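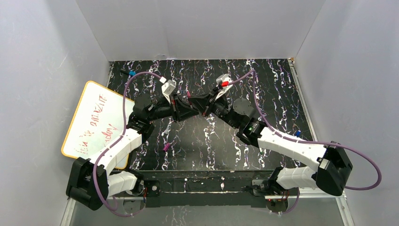

Unit 2: Reading a route change notice
K. Unnithan

Notices are written in shorthand. "Extended" means new road is added at one end. "Diverted" means the ends stay the same and the middle moves. "Withdrawn" may refer to the whole route or only to certain days, so check the days first.

Worked case: route 14, Ukside to Grarkia. In June the Sunday service was cut back to Domínguez Road and the peak extras moved to Idetti garage — the weekday route did not change.

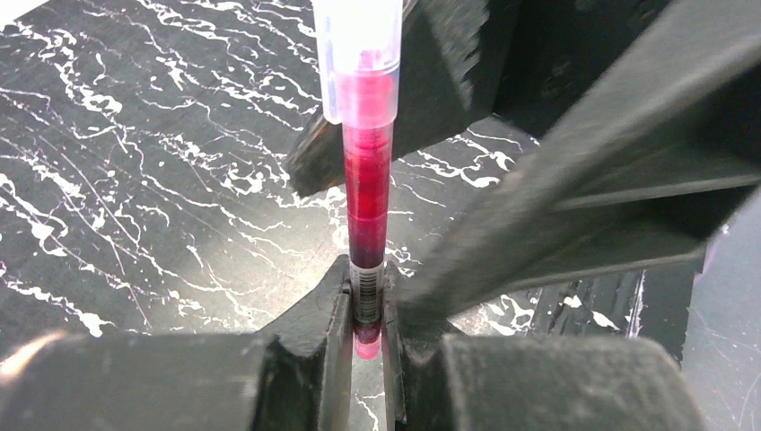
Garage allocation is listed separately from the route. A route can change garages with no change to its timetable.

For next class, read the notice for route 100 and mark each change by day.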